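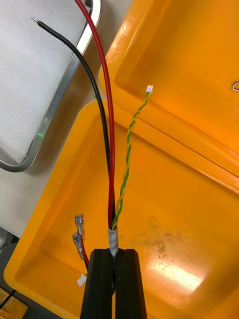 One reader in Ukville wrote that the labels on her storage boxes fell off within a single winter, and asked whether the fault lay with the glue or with the boxes. In most cases the fault lies with the surface. The steps that follow apply to boxes, drawers and jars kept in an unheated room.

Labeling Stored Items
Updated December 30, 2009

Before you begin
Empty the box and wipe the outside with a damp cloth. Let it dry overnight. Old glue should be removed with warm soapy water and a plastic scraper.

Steps
1. Decide on a short name for the contents. Use the same name on the box and in the household list.
2. Write the label in pencil or permanent marker. Ballpoint ink fades.
3. Place the label on the short end of the box, where it can be read from the aisle.
4. Press from the middle outward and leave the box alone for a day.
5. Enter the box number, shelf and month in the list.

Numbering
Start at 1 and do not reuse numbers. The Cimenville storeroom holds 169 boxes, and 57 of these were renumbered in October after two lists were combined. Retired numbers stay in the list with a line drawn through them.

Label stock is sold at the Ekik counter in packs of 110.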